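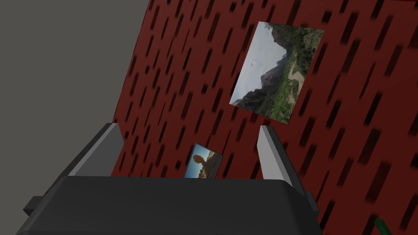 Grarano sets up and looks after two-finger gripper cells for small workshops and training centres. The firm has 8 staff and works from Raltitz. Heiðrún Brynjólfsdóttir runs commissioning; Villads Ragnarsson runs service and repair.

## How a cell is set up

Every cell is first built as a simulated model, with the view fixed behind the gripper. The standard sequence is:

1. Load the gripper model and check the finger travel against the data sheet. The Darko controller accepts values from 0 to 100.
2. Set the wrist angle. The usable range ends at 359 degrees – the controller treats 360 as zero.
3. Open the fingers fully and move over the patterned red surface. A flat landscape picture serves as the target. Check that it can be seen past the fingers, and note where a finger tip covers part of it.
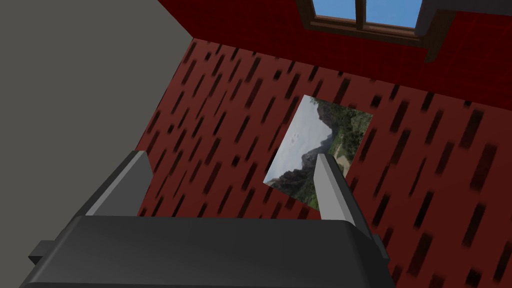 4. Save the pose and repeat the move from the home position. If the view differs from the saved one, go back to step 2.

## Service and repair

Service visits take place in December and at mid-year. Worn finger pads are replaced in pairs. Wrist offsets are entered again after any motor change, and the saved poses are run before the cell is handed back. The Fanus log holds 274 saved poses – customers may ask for a copy of their own.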